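Session 3, wood surfaces, continued

Okay, back to butcher block! Last time I went on too long about oil, so today is all about reading the top itself. Look at the staves first. They can run from pale tan to a reddish brown on one table, with dark streaks and little knots, and I love that (a perfectly even top bores me).

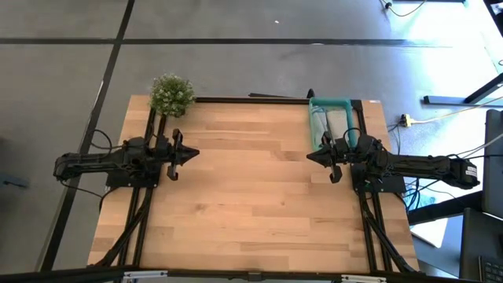

Vinh La asked whether the knots should be filled before oiling. Small tight ones, no. If your fingernail catches, fill it, let it cure, then sand with the grain.

For next time, read page 136 and bring 2 scraps of wood, one oiled and one bare.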